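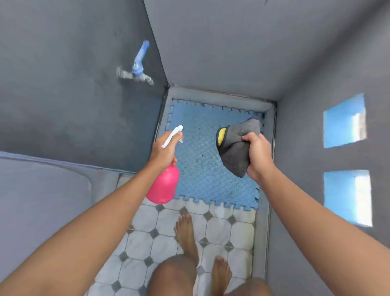 Figure 3. Pink spray bottle and gray cleaning cloth held over a pale blue foam mat, shower area.

Search this journal Search Advanced search

12 March 2021 | Stender Working Group on News and Place

4. The Quiet Town Problem

4.1 What the reports said first

The Wosanness landslide came down in January, closed the coast road and left Kalleck without power for most of a week. Our corpus holds 52 reports on it from outlets based outside the district. We coded each for the first phrase used to tell the reader what sort of place Kalleck was before the hill arrived. In 40 of them that phrase was a version of "quiet," "sleepy," "close-knit" or, in one ambitious case, all three with a comma between each.

Kalleck has a container port. It also has a night shift at the fish plant, a long-running feud over the bypass and a weekend motocross track that draws complaints from two parishes over. Residents we interviewed were puzzled to learn that they had been sleeping. Several said they would have liked to.

We don't think the reporters were lazy, or no lazier than the present authors, who used "small community" twice in the grant application. The phrase does a job. A reader in the capital who has never heard of a place needs to be told quickly why the news from it matters, and peace before trouble is the cheapest contrast available. The difficulty is that the contrast gets paid for later, when the same outlets return to cover the argument over drainage permits and find that the close-knit town has been shouting about drainage for years.

4.2 Who was quoted

Coverage drew on a narrow set of voices. The mayor's office, the regional rescue service and the owner of the only café with a generator account for most of the direct quotation in the first three days. The café owner, by our coding, became a geologist on the second day. She was asked about soil saturation by a broadcaster and gave an answer that was picked up, with slight changes, by five other outlets. It was a fairly good answer.
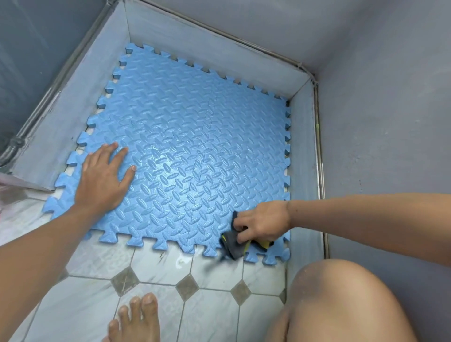 By contrast, the people who lived on the upper road, where the damage was, appear mostly in the passive. They "were evacuated," they "were offered blankets," they "were said to be in shock." When they do speak it is usually to confirm that the noise was loud. Of the 14 outlets in the corpus, three sent someone back after the road reopened, and only in those three do upper-road residents get more than one sentence each. We read this as a matter of access before anything else: the road was shut, the café was open, and the café had soup.

4.3 The Rätsep comparison

To check whether the pattern belonged to outside coverage alone, we compared it with the Rätsep, the weekly sheet printed in Kalleck and sold mainly at the ferry kiosk. Its landslide issue ran to 20 pages. The word "quiet" appears once, in an advertisement for a washing machine. The editors assumed that readers knew where they lived, and moved directly to a list of closed streets, a notice about lost animals and an unsigned column blaming the county.

The Rätsep has faults of its own. Its account of the permit question leans on people the editors plainly like, and the county's reply was printed under the tide tables – in a type size we had to photocopy upward to code at all. Local knowledge saved it from one kind of cliché and supplied another, in which every disaster turns out to be the fault of the same office.
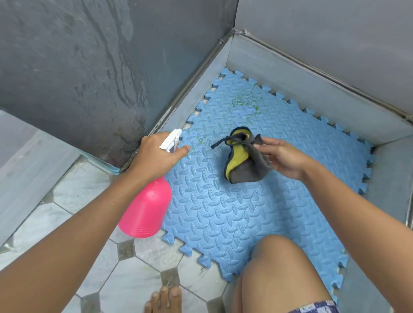 Both sets of coverage, then, settled on a story early. The outside outlets had an innocent town, the local sheet had a guilty county, and the hill itself received rather little attention from either. The survey that first mapped the slope is mentioned in two outside reports and in the Rätsep's letters page, where a subscriber offered to lend out his copy.

4.4 Limits of the coding

Two coders worked through the reports separately and disagreed most often over "tranquil," which one of them took as a description of the harbor and the other as a description of the people. We kept it as a place phrase in both cases. Captions and social media posts were left out, as were radio bulletins for which no transcript survived. Translated reports were coded in the original language where either coder could read it, and otherwise set aside for the follow-up described in Section 6.

This site uses cookies to remember your reading preferences. Accept Manage settings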